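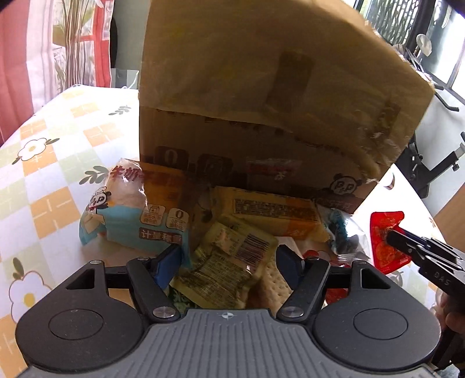

Posted by the Drummond bench team, 27th January
Filed under: Set-up guide > Section 4, Comparing hand-held grippers

4. Comparing two hand-held grippers on packaged goods

4.1 What this section covers

Use this section when you have two hand-held grippers and have to decide which one to keep using. It assumes both units have been assembled (Section 2) and that both cameras have been calibrated (Section 3). It does not cover arms. A gripper that does well in the hand can still do badly on an arm, and the comparison in this section will not tell you which.

The product sheet for the Cora says it handles "all common retail packaging." We have not found that sentence useful. The Trisongate sheet says nearly the same thing in a larger font. Treat both as unproven until you have run your own items through them.

4.2 What you need

Two grippers, charged, with the pads you intend to use in normal work
A table you can reach from two sides
A patterned cloth and a plain cloth
A paper bag large enough to hold all the items
A mixed set of packaged snacks
The Prostgate logger, or any controller that saves finger width with the video
A printed score sheet

Note: Buy the items from an ordinary store. Sample packs supplied with a gripper tend to be stiff, dry and easy to pinch.

4.3 Choosing the items

Pick packages that differ in how they fold and how they shine. A glossy bread package with a crimped film end is a good start. Add a small sachet, a long package, a cracker package and at least one clear bag. Include something in translucent red packaging if you can find it, as well as something dark green, and let a few of them overlap.

Do not weigh down light packages or tape them flat. We have seen test reports where this was done and only mentioned in a footnote.

Leave the printing alone, too. Barcodes, small text and cartoon characters on the wrappers give the camera plenty of detail to follow. If you cover them up, you are testing a different job.

4.4 Setting up the table

1. Spread the patterned cloth and pull it smooth. Checks and large flowers are fine.

2. Stand the paper bag toward the back of the work area. It may lean. Do not prop it.

3. Spread the items in front of the bag. Packages may touch or lie partly under one another.

4. Leave the window uncovered for the first set of trials. Film throws back strong white reflections in daylight, and you want to know how each camera copes with them.

5. Open the logger and confirm that both grippers appear by serial number. If only one appears, unplug both and start again with the second unit.

Caution: Keep fingers clear of the linkages when the trigger is released. The pivots at the base of the arms will pinch skin. The Cora manual calls the return spring "gentle." We disagree.

4.5 Checking the camera view

Before you record anything, look at the live view from each gripper. Both finger pads should show, with the gap between them near the middle. Some of the gripper body will always block the lower part of the view, and an item lying close in can disappear behind a linkage. Write down how much you lose. This is the most common complaint from our own users, and neither maker prints a figure for it.

If the second gripper comes into view from the side, leave it there. Two hands working over one table will cross, and a tracking system that fails when they do should fail now, on your bench.

6. Move each gripper slowly from the left edge of the cloth to the right and back.

7. Watch the position trace in the logger. It should return close to its start.

8. If the trace jumps, repeat over the plain cloth. A plain cloth usually makes matters worse. If it makes them better, your calibration is suspect and you should go back to Section 3.

4.6 Running the trials

9. Do 100 picks with each gripper. Fewer than that and one unlucky sachet can change the result.

10. Switch grippers every ten picks. Operators get better as the session goes on, and whichever gripper goes second will look like the winner.

11. Close on the item, lift it clear of the cloth, and lower it into the bag. Score a pick only when the item is released inside.

12. Mark every drop, slip and double pick. A double pick is a failure even if both items reach the bag.

13. Repeat with the pads swapped between grippers, if they fit.

Note: Step 13 is the one people skip. In our December sessions we logged 2,858 picks, and much of the gap between the two grippers closed once they wore the same pads. We would not pay extra for a linkage on the strength of results taken with different rubber.

4.7 Reading the results

Compare failures by item before you compare totals. Two grippers with the same score may be failing on quite different things, and only one of those may matter to you.

Be careful with the "grip confidence" number in the logger. We could not match it to drops in any useful way, and we leave the column hidden.

4.8 Known problems

Error 233 on start-up: the logger has lost one camera. Reseat the cable at the gripper end.

Width reading stuck: cycle the trigger fully, then zero again.

Trace drifts near the window: lower the exposure to 400 and repeat steps 6 and 7.

For pad wear and replacement, go to Section 5.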